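Is it worth ordering a photo book secondhand if the dust jacket is gone?

Asked in Photography Books and Prints, 1,139 views

I've been after the Narivitz book of harbor pictures for ages, and a seller has one for $40 with no jacket. The cheapest one with a jacket is way more. I mostly want to look at the pictures, but I'd hate to find out I bought the bad printing. Is there a bad printing? Also not sure if the essay is in all of them.

3 answers

Yes, buy it. Jackets are for collectors.

Depends which printing. I have the Vamel edition and the blacks are gorgeous, really deep, you can get lost in the night shots. My brother-in-law's is the later Gazi reprint and the same pages look kind of gray and muddy to me. The essay is in both, but Gazi moved it to the back and dropped 14 plates. Ask the seller for a photo of the copyright page before you pay! If they won't send one I'd pass.

I went through this last September with a different Vamel title, so take it for what it's worth. Mine came with no jacket and a bumped corner, and I've never cared. What I would check is the binding - the glue on those gets brittle and the middle section can drop right out when you open it flat. Ask if the pages are all tight.
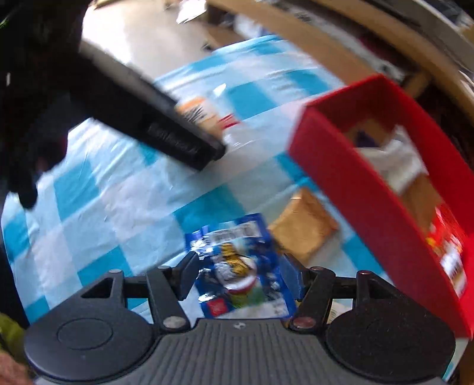 Oh, and if the numbered edition matters to you, there were 1,639 of those and the number is penciled inside the back cover, so a missing jacket doesn't change anything there. I keep mine in a clear Flonum sleeve now, cheap and it fits fine.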